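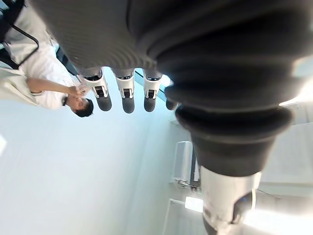 Fustetness: The Reunion Documentary
Progress report to the Dustelwood Arts Fund
Prepared by Chantelle Gumede, producer
February 27, 2024

Where we are

The short version is that we have a band again. When we last wrote to you, we had four people who used to be a band and who would speak to each other only through Marthinus Ngubane, who managed them the first time and has the blood pressure to show for it. All four have now signed release forms. Themba Du Plessis signed his in green ink and added a clause about lighting, which our lawyer says we can live with.

Filming

We have finished 14 interviews. The long one with Precious Modise ran a whole afternoon and covers the first record deal, the matching jackets, the awards show where she thanked the wrong label, and the breakup. She was funny, sharp and generous about everyone except the man who designed the jackets. I expect her to carry the first half of the film.

Themba's interview went less smoothly. He arrived with his own questions, typed, and answered those. Zanele Potgieter, our director, let him get to the end of the list and then asked him about the solo album anyway. He talked about it for a good while, and it's the best thing we have so far.

The rehearsal footage is thinner than I'd like. The band got through two full songs before an argument over who sang the high part on "Warkthorpe," their one real hit. Both parties claim it. The master tape, which would settle the matter, is with a former engineer who wants to be in the film. We are going to put him in the film.

Archive

Marthinus turned over his boxes in January. They hold 702 photographs, a few of them in focus, plus tour schedules, hotel bills and a folder labeled "Apologies" that contains copies of letters he wrote to hotels. The fan club newsletters came from a collector who would like everyone to know they are on loan. Scanning is done. Captions are not, mostly on account of haircuts: the two backup dancers had the same one for three years, and neither will say who is who.

Money

We are inside the budget on crew and studio time. We are over by $1755 on travel, nearly all of it from the weekend Themba missed his flight, rebooked, and missed that one too. I've moved the difference out of the premiere party line, so guests may notice fewer shrimp. Music rights are still the big unknown. The label has offered us up to 2 songs at the rate we agreed, and we need at least one more for the closing credits. Talks go on, in the sense that I send emails.

Press

A gossip site ran an item saying the reunion was off. It was not off that day. Precious replied online with a single eye-roll, which got more attention than our trailer, so we are moving the trailer up.

What comes next

Zanele starts the rough cut next week. The band plays one small show in May, invitation only, and we plan to film all of it, including backstage if Themba approves the lamps. The Fund has four seats. Please send me names, and tell whoever comes not to ask about the high part.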